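Noise in the Dernden library reading room

Our group measured sound levels in the reading room over 2 weeks in July and asked students how the noise affected their work. We took 1002 readings, of which 855 could be used.

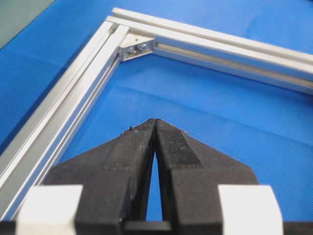
The loudest spot was by the stairs — mostly talk and doors. 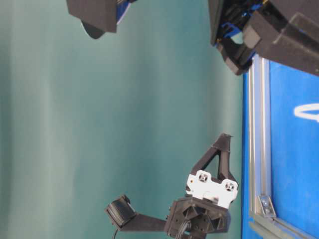
Halima Tanui
Student, survey and write-up

Of the 37 students who filled in our form, most wanted the doors fitted with soft closers.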